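Grasp planner keeps picking the bag body instead of the handle

Posted by Onalley

Running Waler on the wrist camera. Boxes are fine, but on handbags the top grasp lands on the patterned side 22 times out of 80. Any ideas? 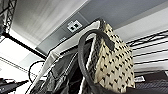
Wrist view, black handle against the speckled bag

Rachid Abou Zeid
Fun one! Mask the handle first, then sample grasps only inside that mask. Bonsu does it in 2 calls, and I love how clean the candidates look afterward!

Gristaren
try a lower approach angle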